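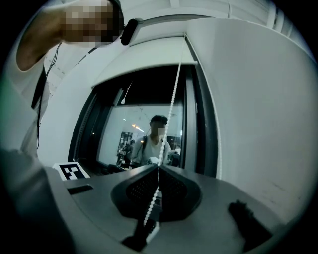

Just leave the blind up all year and wash the window when you move out, came the first reply to me asking how people clean a window with a roller blind on it. I've lived in rented flats in Vurkthorpe long enough to know this is the local custom. I'm doing it anyway.

2/
The blind is a Flandine, cream-white, and it has two settings: barely down, and all the way down with a bang. I've gone with barely down. Taking it off the brackets is in the instructions, which are in a drawer, which is in another flat.

3/
Dust first, dry. A soft brush along the bottom bar and along the top of the roll, where a grey felt has been quietly forming since the last tenant. Do this before anything wet comes near it or you'll be making papier mâché.

4/
Several people want to know what to use on the fabric. Warm water, a drop of washing-up liquid, white cloth. Dab. If you rub you get a shiny patch and then you have to do the whole blind shiny to match -- ask me about the bedroom one. Don't, in fact.

5/
Glass. I own a 400 ml bottle of Brallora that promises a streak-free finish "in all lights". My light comes in sideways at four in the afternoon and has made a liar of every product I've bought. Spray the cloth, leave the glass alone, go side to side on the inside and up and down on the outside. Then at least you know which side the streak is on.

6/
Intermission, in which I remember that everything you wipe off a window lands on the floor.
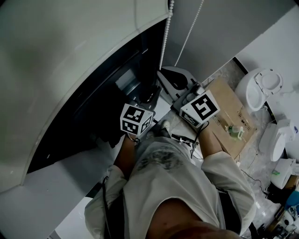
So now I'm hoovering as well, when the plan for today was one window and a sandwich. Hoover before mopping, work back towards the door, and take your outdoor shoes off at some point before the mopping starts. I've learned this last one 5 times.

7/
Yes, I know, newspaper and vinegar. I've had that reply from half of August's followers. It's fine! It does squeak, and my newspaper comes on a phone.

8/
The bit I'd skip if I were a happier person: the rubber seal round the inside of the frame. It has ribs. Ribs collect black gunk of no known origin. Cotton buds for the corners, a cloth wrapped round a butter knife (blunt side, go gently) for the long runs. No bleach on rubber, it goes hard and then you've bought yourself a draught.

9/
Dark grey frames, by the way. Very smart in the brochure. They show every speck of dust and every drip you've left while dealing with the dust. Whoever picked them has never owned a cloth. 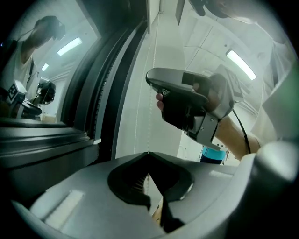 10/
Dry the seal afterwards, then leave the window open for a bit before you shut it. Shut it damp and it sticks, and next time you open it you get a noise like a plaster coming off a giant.

11/
Zein, the hardware shop by the station, sells replacement seal by the metre if yours has had it. Take a bit of the old one with you. I went in with "sort of ribbed, mine's 8 mm" and was shown an entire wall of sort of ribbed.

12/
Nearly 2 hours, if anyone's keeping score, including the sandwich. Outside of the glass is tomorrow, weather and neighbours' pigeons permitting. If you've got a trick for the top corner that doesn't involve standing on a sill, replies are open.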